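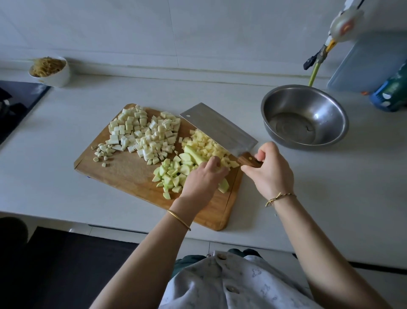 Arif Mollah reckons a cube is a cube and the pan won't check. He has told Menaka Munasinghe so more than once, usually from a chair, and she has gone on chopping. "Arif owns a food processor," she says. "It makes a sort of wet gravel. He's very pleased with it."

Menaka has taught the Plamville evening class for 9 years, and the first session is still nothing but vegetables and a knife. No heat, no sauce. People who have driven over from Dristcombe expecting dinner have been known to look wounded.

"They can have dinner in week two," she says. "In week one they can have a potato."
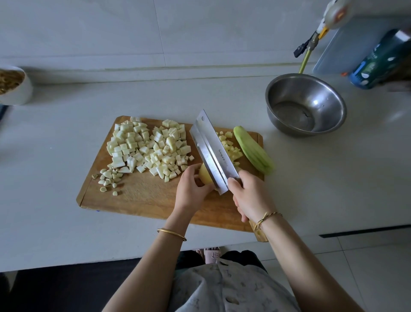 Iwona Krajewska
Food writer

I ask whether a cleaver isn't rather a lot of knife for a potato. "It's a lot of knife for anything," she says. "That's why you let it do the work. Most beginners saw. I had a man who sawed for 90 minutes and went home with one carrot."

Her other rule is that nothing gets mixed until it must. Piles, she says, are how a cook thinks, and a bowl is where thinking stops. Every vegetable keeps its own patch of board, however crowded things get.
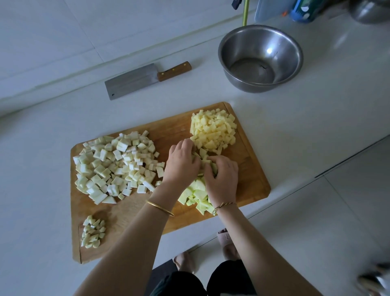

Size is what we end up arguing over. I cut everything the same and always have, and Menaka considers this a failure of character. Hard things small, soft things large, she says, and her own board backs her up: the yellow dice are finer than the white cubes, and the pale green chunks are bigger and rougher than either. "Those last ones I don't fuss over," she says. "They'll slump whatever you do. So do I, by the second hour."

She sends me home with a bag of potatoes and instructions to practise. Arif, still in his chair, offers to lend me the food processor.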